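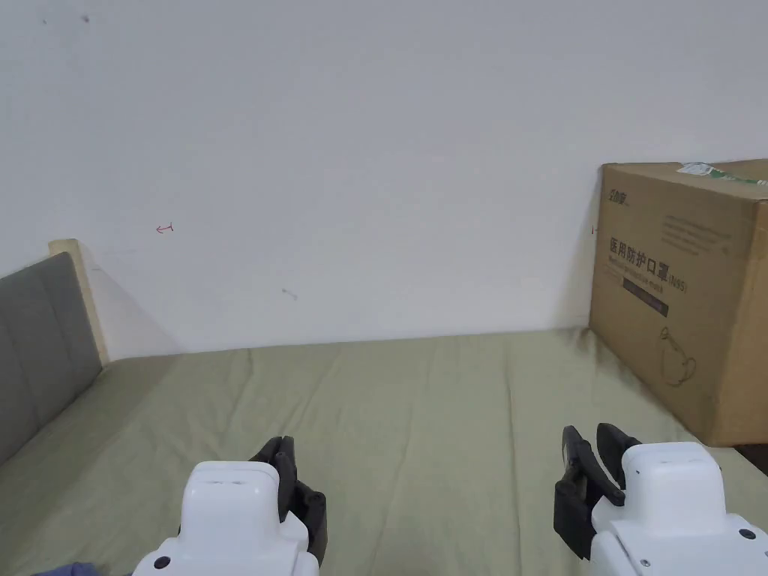 흰색 실내 벽면의 오염은 재도장 후에 왜 같은 자리에서 다시 나타나는가?

오염 위치를 정하는 조건, 즉 가구와의 접촉, 손이 닿는 높이, 공기의 흐름, 바탕면의 흡수성 차이가 재도장으로 바뀌지 않기 때문이다.

4. 흰색 벽면의 오염 분포와 유지관리 주기

4.1 조사 범위

본 절에서는 임대용 공동주택의 침실과 거실 벽면을 대상으로 표면 오염의 유형과 분포를 정리하고, 이를 부분 보수와 전면 재도장의 판단 기준에 연결한다. 대상 단지는 Clurberg, Trurlow, Tanwood이며, 세 단지 모두 내벽 마감에 무광 또는 저광택의 수성 도료를 사용하였다. 준공 시기는 단지마다 다르나 Tanwood의 경우 2000년 준공분이 표본의 대부분을 차지한다. 외기에 면한 벽과 세대 간 벽은 구분하여 기록하였고, 주방과 욕실 벽면은 유분과 수분의 영향이 커서 제외하였다.

현장 조사는 9월에 시작하였으며, 마지막 측정은 2018년 1월 30일에 이루어졌다. 난방 기간이 조사 후반에 포함되므로 방열기 상부의 먼지 침착은 조사 시점에 따라 차이를 보일 수 있다. 이 영향은 4.4에서 별도로 다룬다.

4.2 오염 유형의 구분

벽면의 흔적은 발생 기구에 따라 네 유형으로 나누었다. 첫째 유형은 가구 모서리, 의자 등받이, 가방 등이 표면을 스치면서 생기는 마찰 흔적이다. 무광 도막에서는 안료 입자가 눌려 국부적으로 광택이 올라가므로 색 변화가 거의 없어도 사광 아래에서 뚜렷하게 보인다. 둘째 유형은 외부 물질이 도막 위에 옮겨 붙은 전이 흔적으로, 필기구, 신발 밑창, 고무 바퀴에서 비롯되는 경우가 많다. 셋째 유형은 공기 중 입자가 온도 차와 기류에 의해 쌓이는 침착 오염이고, 넷째 유형은 바탕면의 균열이나 못 자국처럼 도막 아래까지 손상이 미친 경우이다.

첫째와 둘째 유형은 육안으로 구별하기 어려울 때가 있다. 본 조사에서는 증류수를 적신 면포로 표면을 가볍게 문지른 뒤 흔적이 옅어지면 전이 흔적으로, 변화가 없고 광택 차이만 남으면 마찰 흔적으로 분류하였다. 두 특성이 함께 나타난 경우에는 면적이 큰 쪽을 따랐다. 판정이 갈린 흔적은 분류에서 제외하고 위치만 기록하였다.

넷째 유형은 세척이나 덧칠로 해결되지 않으므로 보수 공정이 달라진다. 퍼티 충전과 연마가 선행되어야 하고, 퍼티 부위의 흡수성이 주변보다 높아 하도를 생략하면 건조 후 반점이 남는다. Trurlow에서 관찰된 반점의 상당수는 과거 보수에서 하도를 생략한 부위와 위치가 일치하였다.

4.3 높이에 따른 분포

벽면을 바닥부터 천장까지 상부, 중부, 하부로 나누어 비교하면 마찰 흔적과 전이 흔적은 하부와 중부에 집중된다. 상부의 흔적은 주로 침착 오염이며, 천장과 만나는 선을 따라 띠 모양으로 나타난다. 하부의 흔적은 크기가 작고 방향이 불규칙한 반면, 중부의 흔적은 가구 상단과 나란한 방향으로 길게 이어지는 경향이 있다.
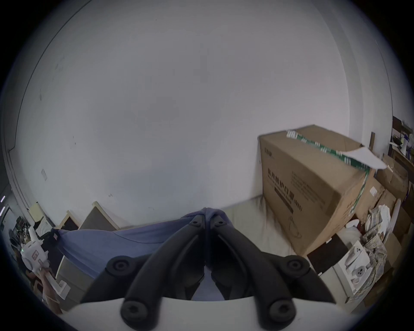 그림 4. 흰색 벽면의 옅은 긁힘과 어두운 점. 벽면 아래쪽 절반에 흩어져 있다.

침대가 벽에 접하거나 가까이 놓인 방에서는 머리판 상단 부근의 마찰 흔적이 다른 방보다 자주 기록되었다. 머리판과 벽 사이의 간격이 좁을수록 흔적의 폭은 좁고 광택 상승은 컸으며, 이는 접촉 압력이 좁은 면적에 반복적으로 가해진 결과로 해석된다. 간격을 10 cm 이상 둔 방에서는 이러한 선형 흔적이 확인되지 않았다. 다만 간격이 넓은 방에서는 머리판 뒤의 바닥에 먼지가 쌓이고 걸레받이 상단의 침착 오염이 늘어났으므로, 간격 확보가 전체 청소 부담을 줄인다고 단정할 수는 없다.

스위치와 콘센트 주변은 별도의 구역으로 취급하였다. 손의 접촉이 반복되는 스위치 주변에는 피지 성분이 얇게 쌓여 도막이 누렇게 보이며, 이 변색은 덮개판의 아래쪽보다 옆쪽에서 더 넓게 나타난다. 콘센트 주변의 흔적은 플러그를 꽂고 뽑을 때 생기는 긁힘이 대부분이다. 두 구역 모두 면적은 작으나 거주자가 오염을 인식하는 데 미치는 영향이 크고, 민원 기록에서도 자주 언급된다.

4.4 도료와 광택의 영향

시험 도료로는 Clurberg와 Trurlow에서 쓰인 기존 무광 도료와, 세척성을 높인 저광택 도료 Choo를 비교하였다. Choo는 동일한 바탕면에 동일한 도포량으로 시공하였으며, 양생이 끝난 뒤 전이 흔적을 인위적으로 형성하고 중성세제로 세척하였다. 세척 후 잔류 색차는 Choo에서 더 작았고, 세척을 반복하여도 도막의 광택 변화가 완만하였다. 기존 무광 도료는 첫 세척에서 흔적이 상당 부분 제거되었으나 세척한 영역 자체가 주변보다 밝고 매끄럽게 보이는 문제가 있었다.

광택이 높아지면 바탕면의 요철이 드러난다는 점도 고려해야 한다. 창에서 들어오는 빛이 벽면과 작은 각을 이루는 방에서는 저광택 도료에서도 롤러 자국과 이음부의 단차가 관찰되었다. 따라서 창과 직각을 이루는 벽에는 무광 도료를 유지하고, 통로 쪽 벽과 침대가 놓이는 벽에 저광택 도료를 적용하는 분할 시공이 검토 대상이 된다. 같은 백색이라도 광택이 다르면 모서리에서 명도 차이가 느껴지므로, 두 도료가 만나는 선은 입면의 중간을 피해 입隅부에 두는 편이 유리하다.

난방기 상부의 침착 오염은 도료 종류에 따른 차이가 뚜렷하지 않았다. 상승 기류가 벽면을 따라 흐르는 동안 입자가 차가운 표면에 부착되는 과정은 도막의 세척성과 관계없이 진행된다. 조사 초기와 후반의 측정값을 비교하면 후반의 명도 저하가 더 컸으나, 난방 가동 시간을 세대별로 확보하지 못하여 정량적인 관계식은 제시하지 않는다.

4.5 보수 판단 기준

부분 보수는 흔적의 면적이 작고 기존 도막의 색 변화가 크지 않을 때 적합하다. 시공 후 4년 이내의 벽면에서는 동일 로트 또는 동일 규격의 도료로 덧칠하여도 경계가 거의 드러나지 않았다. 9년이 지난 벽면에서는 기존 도막의 황변이 진행되어 덧칠 부위가 밝은 얼룩으로 남았으며, 이 경우에는 모서리에서 모서리까지 한 면 전체를 칠하는 면 단위 보수가 필요하였다. 두 시점 사이의 벽면은 시험 도장을 통해 경계의 시인성을 확인한 후 결정한다.

시험 도장은 가구에 가려지는 위치에서 실시하되, 일조 조건이 보수 예정 부위와 비슷해야 한다. 가구 뒤의 도막은 빛에 노출된 시간이 짧아 노출면과 색이 다를 수 있고, 암소에서 황변이 진행되는 수지에서는 차이의 방향이 반대로 나타나기도 한다. Tanwood에서는 옷장 뒤에서 실시한 시험 도장이 양호하였음에도 노출면의 보수 부위에 경계가 남은 사례가 있었다.

세척은 모든 보수에 앞서 시행한다. 전이 흔적이 남은 상태에서 수성 도료를 덧칠하면 필기구의 염료가 새 도막으로 번져 올라오므로, 세척 후에도 색이 남는 부위에는 차단용 하도를 먼저 도포한다. 하도의 도포 범위는 흔적의 외곽보다 넓게 잡고 가장자리를 얇게 펴서 단차를 줄인다.

4.6 조사의 한계

본 조사에서 다룬 세대는 모두 사용 중인 상태였으므로 가구를 옮기지 않고 접근할 수 있는 벽면만 측정하였다. 가구에 완전히 가려진 면의 오염은 과소 평가되었을 가능성이 있다. 거주 인원과 생활 습관에 관한 자료도 수집하지 않았기 때문에 오염 발생 속도를 세대 간에 비교하는 데에는 제약이 따른다. 도료 Choo의 장기 거동은 실내 촉진 시험의 결과에 의존하고 있으며, 실제 거주 환경에서의 세척 반복에 따른 도막 두께 감소는 후속 측정에서 확인할 예정이다.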